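Reading time: 5 minutes

We use cookies to remember your preferences and to count visits. By staying on this site you accept our use of them.

After the water: a September visit to the Sirnby flood relief depot

I had been meaning to get out to Sirnby for the better part of two years, and every time I had the bag packed something came up, usually rain, and rain is precisely when the people at Sirnby have no time for visitors. So when the invitation to the open day arrived in September I said yes before I'd properly looked at the map, and then spent the evening working out how a person without a car gets to a valley with one bus in the morning and one back at night.

The bus is lovely, by the way, if you ever have a reason to take it. It follows the river most of the way, and the driver slows down at the low bridge so that you can see the paint marks where the water has come up in different years. The highest of them is well over the roof of the bus. An older woman across the aisle from me had grown up in one of the houses just behind it, and she told me which of the marks she remembered and which her mother had told her about, and by the time we'd got through them all we were pulling into Sirnby and I hadn't opened my notebook once.

The depot used to be a grain store. It sits on the only real rise in the district, and that's the whole argument for it being where it is. Tincuța Pîrvu, who has run it since it opened, met a small crowd of us at the gate at half past nine with a thermos under one arm and a clipboard under the other, and apologized for the mud, of which there was a great deal. She's a quick walker and a quicker talker, and I'll admit I missed some of the early part of the tour through being at the back with the wrong shoes on.

What I did catch was this. In the last big flood 1,757 people in the valley had to leave their homes, most of them in a single night, and the district had 670 cots. You can do that sum yourself. The rest slept on gym mats, on church pews, in trucks, and in one case that Tincuța tells very well, in the display beds of a furniture shop whose owner had simply unlocked the doors and gone to help his brother move cattle. The depot now keeps 800 cots of its own, folded and strapped on pallets, and they rotate them every spring so the canvas doesn't rot along the creases.

We were allowed to put one up ourselves. I'm not a practical person and it took me far longer than the child beside me, who had hers standing before I'd found the centre bar. Next came the blankets, the water tablets, the folding screens that give a family a bit of privacy in a school hall, and a long row of shelving labelled simply "Small things", which was my favourite part of the whole building. Phone chargers, reading glasses in several strengths, hearing aid batteries, dog leads, denture cups. Every item on those shelves is there on account of somebody having asked for it at two in the morning and there not being one.

After the stores we went upstairs to the dispatch room, where the river gauges come in. There are 12 of them between the headwaters and the sea, and the one everybody watches is at Jamier, upstream of the old weir. If Jamier goes over its mark, Tincuța says, Sirnby has roughly five hours and Tromar has seven, and the first trucks should already be moving. She had the paper log from the last flood out on the table for us to leaf through, in three or four different hands, the writing getting larger and wilder as the night wears on. One entry just reads "Jang road gone". I looked at that one for quite a while.

Lunch was soup, from the same field kitchen they'd send out to a shelter, and it was very good soup — lentil, with more cumin than I'd have dared. I sat with a couple from Tromar who had been out of their house for eleven weeks and were back in it now, with the skirting boards still off. They had come to say thank you and had brought a tray of plum cake, and they were a bit put out to find that three other families had done the same. There was no shortage of takers.

In the afternoon the crowd thinned and you could wander about as you pleased. I went to the talk on insurance claims (full, useful, a touch gloomy) and the one on drying out a wooden floor, where I learned that I've been wrong about dehumidifiers all my life.

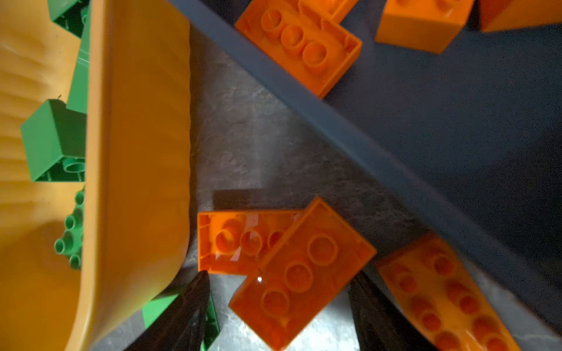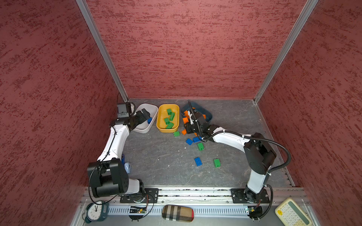
Red walls and a grey worktop.

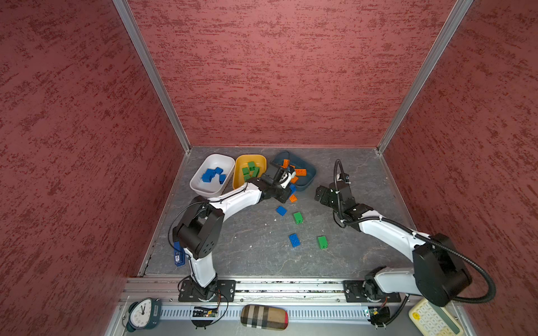

My one grumble, and I said as much on the feedback card, is that the session on getting word to people who live alone was given only half an hour at the very end, when most visitors had already drifted off to the bus. It was the best thing on the program. The phone tree they use in Tromar is still largely on paper, each household ringing two more, and the woman explaining it had a good deal to say about what happens when the second person on the list is away at their daughter's. They now keep a spare name for every branch. I would gladly have listened to her for another hour and gone without the plum cake.

Tincuța walked the last of us down to the stop. She was hoping for a dull autumn, she said, and for enough money to re-roof the east bay, where there's a drip she has been managing with a paint tub. The open day will be held again next year if the weather lets them, and you're asked to bring boots. The evening bus leaves at ten past six and it doesn't wait, so keep an eye on the clock if you get talking.

Contact us | Copyright, all rights reserved | Back to top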